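The bakery at Stekstead closed its books in August, and the inventory fell to Junhao Jia. He began with the flour, because flour had a unit. Bread was harder. The form had one column for items and one for condition, and the Britwood office accepted no entry longer than 27 characters.

He wrote "bun, round, scored top" and had five characters left. He put the bun down as sound. For the long pastry he tried "roll, twisted," then "croissant," then went back to the first. The crust was glossy and the pointed end was flaky. Neither fact had a column.

The basket was a separate line. It was oval wicker with a rolled rim, and it had been in the shop longer than the ovens. The form valued it at 3 dollars. The bread that went in it each morning was valued at nothing, being perishable.
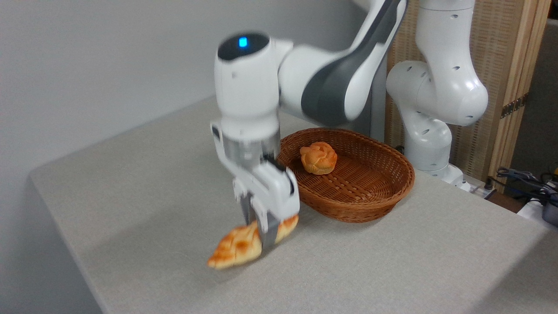 Michailidis said the bun should be entered first, then the roll, then the basket, and that the basket should not be entered at all if there was bread in it. A basket with bread in it was a display. Displays were on page 6.

Junhao turned to page 6. It asked for height.

He measured from the tabletop to the rim, then from the tabletop to the crown of the bun, and wrote down the larger figure. He initialed it. Then he sat with the pen over the next box, which asked for the date on which the display would be complete.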